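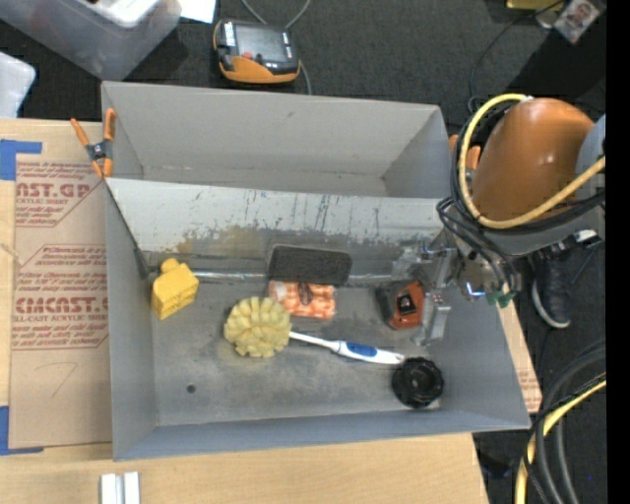

The robot arm and its metal bin. The gripper is the silver part at the end of the arm.

What the robot does at the Drastum open day

Visitors to the Drastum workshop on Jul 23, 2026 can watch a robot arm pick things out of a bin. The demonstration lasts 18 minutes. This page explains how it works, so you know what to look for.

The bin

The bin is made of sheet metal. A sloping panel divides it lengthwise into two parts. The objects start in the front part and the arm has to move them to the back part, one at a time. Spring clamps hold on to the edges of the bin.

The objects

They have different shapes on purpose. A block has flat sides, which a gripper can press against. A round object can roll or slip. A brush with a long handle is harder again: if the arm lifts it by one end, the other end swings down. Objects also lean on each other, and moving one may move its neighbour.

The arm

An arm is a chain of stiff parts connected by joints. Each joint has a motor. Cables carry electricity to the motors and signals to and from the computer. They must have enough slack to bend when the arm turns.

The gripper

The gripper does the job of your finger and thumb. It closes until it meets something, then holds. Too little force and the object drops. Too much and a soft object gets squashed.

The control pendant

This is a handheld box with a screen and buttons. The operator uses it to start, stop or slowly move the arm. In the picture it is on the floor behind the bin, and it is black and orange.

Picking an object

1. The computer works out where the object is.
2. The arm moves above it.
3. The gripper goes down and closes.
4. The arm lifts, crosses the panel and lets go.

If the gripper comes up with nothing in it, the computer goes back to step 1. In last September's test the arm made 142 tries and missed 8 times.

Visiting

Stay behind the yellow line while the arm is switched on. Yasir Mengal runs the demonstration and answers questions at the end.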